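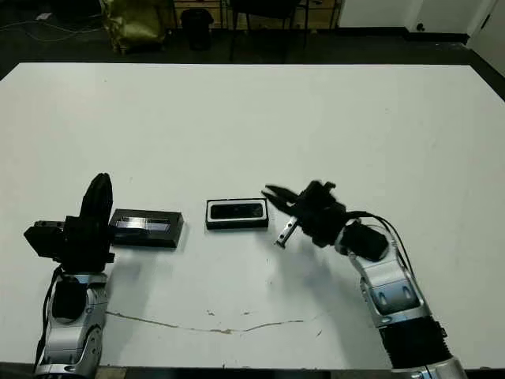

Gwendolyn Zamora
Narradora y colaboradora de la sección de relatos

Última actualización: 29 de agosto de 2021

La carta de mi tía

Mi tía Marty dejó dicho que la casa de Timier era para mí y que el piano era para Tiruwork Lencho, y así fue como me pasé un invierno entero compartiendo salón con un piano ajeno. Porque el piano no salía. Lo medimos de todas las maneras, tumbado, de canto, sin patas (Tiruwork llegó a proponer el tejado, y lo decía en serio) y nada, no había puerta en aquella casa por la que pudiera haber entrado semejante bicho.

– Pues por algún sitio entró – decía ella, con los brazos en jarras.

Yo a Tiruwork no la conocía de nada. Sabía que había sido alumna de mi tía, que vivía en Flusar y que tomaba el autobús de línea, el que tarda una eternidad porque para en todos los cruces. Se presentó un martes de enero con un abrigo verde larguísimo y una lata de galletas, me dio el pésame en la puerta y se fue derechita al piano, como quien va a saludar a un pariente mayor. Le levantó la tapa. Tocó una nota, una sola, y puso una cara que no sé explicar.

– Está desafinadísimo – dijo, y se le saltaron las lágrimas.

Total, que empezó a venir. Al principio con la excusa de medir, luego con la de afinarlo, y luego ya sin excusa. Yo le hacía café, ella tocaba, y yo fingía que ordenaba papeles en la cocina. ¡Y vaya si había papeles! Mi tía lo guardaba todo: recibos de la luz, programas de conciertos, la garantía de una batidora, recetas recortadas de revistas que jamás cocinó. Cajas y cajas. En una de ellas, debajo de un mantel, encontré el sobre.

Era una factura de un albañil de Flasent, escrita a mano con una letra preciosa. «Por abrir pared del salón, meter piano y volver a cerrar: 2802.» No ponía de qué moneda, pero fuera la que fuera me pareció un dineral. Y detrás, a lápiz, con la letra de mi tía: «Que no se lo lleven nunca».

Me quedé un buen rato sentada en el suelo con aquello en la mano. En el salón Tiruwork repetía una y otra vez el mismo pasaje, el de la mano izquierda, que se le atascaba siempre en el mismo sitio. Pensé en enseñárselo enseguida. Pensé también en no enseñárselo jamás, lo confieso. Si le decía que la pared se podía abrir, llamaría a un albañil, se llevaría lo suyo con todo el derecho del mundo, y yo me quedaría con un rectángulo más claro en el papel pintado y la cafetera grande, que ya no haría falta.

Me guardé el sobre en el bolsillo de la bata. Ocho días lo tuve ahí. Lo pasaba de una bata a otra, fíjate qué tontería, como si alguien fuera a registrarme.

Al octavo día nevó y el autobús no volvió a Flusar. Le preparé la habitación del fondo, cenamos sopa y las galletas que quedaban, y a mitad de la sopa me salió solo.

– Entró por la pared – le dije.

– ¿Qué pared?

Le di el sobre. Lo leyó por delante, lo leyó por detrás, se levantó y fue al salón con la cuchara todavía en la mano. Yo detrás. Empezó a dar golpecitos en el tabique con la cuchara, muy seria, pegando la oreja, hasta que junto a la ventana sonó distinto, más hueco. Dio otro golpe y me miró.

– Me debía 500, ¿sabes? – dijo –. Tu tía. De cuando le arreglé la caldera. Siempre me decía que ya me lo pagaría en especie.

– ¿Y el piano es la especie?

– Yo creo que el piano es para que venga.

Me dio la risa, y a ella también, y estuvimos riéndonos las dos delante de una pared como dos bobas mientras se enfriaba la sopa. Afuera seguía nevando. Ella dejó la cuchara encima del atril y se sentó en la banqueta, y yo, en vez de irme a la cocina a mover papeles, arrastré la butaca de mi tía y me senté también.

Tocó el pasaje de la mano izquierda. Se atascó donde siempre.

– Otra vez – dije, con la voz de la tía Marty, que me sale bastante bien.

– Otra vez – suspiró ella, y empezó desde el principio.

© 2021 Gwendolyn Zamora. Todos los derechos reservados | Contacto | Volver arriba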